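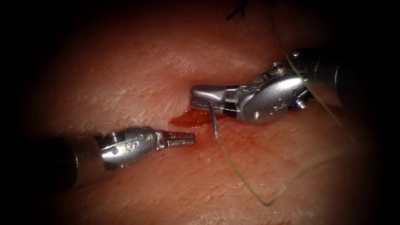 How to sew up a split seam by hand

I put off mending things for years. There was a carrier bag at the back of my wardrobe with a coat lining in it, two cushion covers and a pair of pyjama bottoms that had gone at the back (you know where). Then one wet Wednesday I sat down with a pot of tea and did the lot, and I was so pleased with myself that I've been a bit of a bore about it ever since.

The stitch I use for nearly everything is ladder stitch. You may have heard it called slip stitch or invisible stitch, and people do argue about the names, but it's the one where the thread hides inside the fold and the gap closes up when you pull. I love that bit!

What you need

A needle, fairly thin. Thread as near to your fabric as you can get it, and if you can't match it go a shade darker, as pale thread shows up terribly. Small scissors. A few pins. I use the Ko thread from the market stall in Kindumberg, which comes on a 250 metre reel and lasts me ages, but whatever's in the biscuit tin will do.

Getting ready

Snip off any loose ends of the old stitching and pull out the bits that are hanging. Turn the item right side out and press both raw edges under, along the old fold line if you can still see it. I use an iron for cushions and just my thumbnail for linings. Pin across the gap.

Cut your thread about as long as your forearm. I used to cut great long pieces to save threading the needle again and spent half the evening picking out knots. Knot one end.

The stitching

Start just before the split, where the old seam is still sound. Bring the needle up from inside the fold so the knot is tucked away. Now go straight across to the other side and slide the needle along inside that fold for 2 or 3 millimetres, then out. Straight across again, slide along, out. Keep going like that and you'll see little rungs between the two edges, which is where the name comes from.

After every few stitches, pull the thread gently and the rungs disappear. Gently! If it puckers you've pulled too hard, so ease it back with your fingernail.

Carry on a little way past the end of the split, make two tiny stitches on top of each other, and put the needle through the last loop before you tighten it. Then push the needle back into the seam, bring it out a couple of inches away and snip the thread close. The tail vanishes inside.

When it won't do

Ladder stitch isn't strong enough for trouser seats or bag straps. Turn those inside out and use backstitch. And if the fabric itself has frayed away next to the seam, you'll want a patch underneath first -- I'll do a separate page on patches once I've finished the Fotmont blanket, which is taking forever.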